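목록 홈 | 글타래 | 이전 글 | 다음 글 | 검색 | 구독 설정

제목: Re: [stesby-dev] 손목 카메라 초점 지표와 파지 검출 노드
날짜: 2021년 10월 17일

> Trostar 브랜치로 올린 뒤부터 파지 검출 노드가 간헐적으로 멈춥니다.
> 로그에는 "no candidate"만 남고 플래너는 계속 대기 상태입니다.
> 손목 쪽 토픽은 정상 주기로 들어옵니다. 재현 조건을 아시는 분 계십니까?

토픽 주기로는 판별이 안 됩니다. 프레임은 제때 도착하는데 내용에 에지가 없는 경우가 있습니다. 검출 노드는 이런 입력에서 빈 후보 목록을 내보내고, Prakton 플래너는 빈 목록을 "아직 계산 중"으로 해석합니다. 7월에 메시지 정의를 바꾸면서 두 상태의 구분이 빠졌습니다.

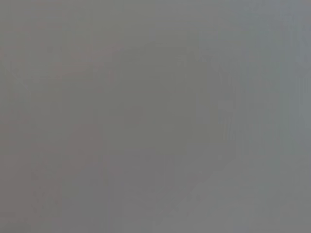

라플라시안 분산을 입력 단계에서 계산해 임계값 582 미만이면 status 필드에 LOW_DETAIL을 넣도록 고쳤습니다. 플래너는 이 값이 연속 2회 들어오면 손목 입력을 버리고 헤드 카메라의 추정 자세로 넘어갑니다. 타임아웃은 3000 ms 그대로입니다. 임계값은 노드 파라미터로 뺐으니 렌즈가 다르면 다시 잡으십시오.

헤드 쪽 추정은 바구니 테두리를 먼저 맞추고 그 안쪽을 놓기 영역으로 잡습니다. 짙은 색 직조 바구니에서는 벽의 틈으로 흰 상판이 비쳐 마스크에 구멍이 생기므로 닫힘 연산을 한 번 넣었습니다. 물체가 왼쪽 테두리에 걸쳐 보이는 자세에서는 테두리 맞춤에 그 구간을 쓰지 않습니다. 바나나처럼 휜 물체는 중심점이 그리퍼 축에서 벗어나므로, 놓기 판정에는 중심점 대신 마스크의 볼록 껍질을 씁니다. 바구니 위에서 껍질 일부가 놓기 영역 밖이면 하강 명령이 나가지 않습니다. 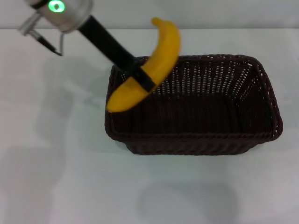 Lewis: 볼록 껍질 기준은 긴 물체에 너무 엄격하지 않습니까. 한쪽 끝만 밖에 있어도 하강이 막히면 재계획이 반복될 텐데요. 면적 비율로 바꾸거나, 재계획 전에 손목 회전을 한 번 시도하는 쪽이 낫다고 봅니다.

면적 비율은 해 봤습니다. 비율을 낮추면 테두리에 닿는 자세가 통과됩니다. 손목 회전은 넣을 수 있습니다. 다만 회전 후보를 플래너에서 만들지 검출 노드에서 만들지 정해야 하고, 저는 플래너 쪽이 맞다고 봅니다. 충돌 모델이 그쪽에만 있습니다.

패치는 둘로 나눠 올리겠습니다. status 필드 변경이 먼저이고, 메시지 정의가 바뀌므로 받은 뒤에는 작업 공간 전체를 다시 빌드해야 합니다. 기존 bag 파일은 변환 스크립트를 거쳐야 재생됩니다.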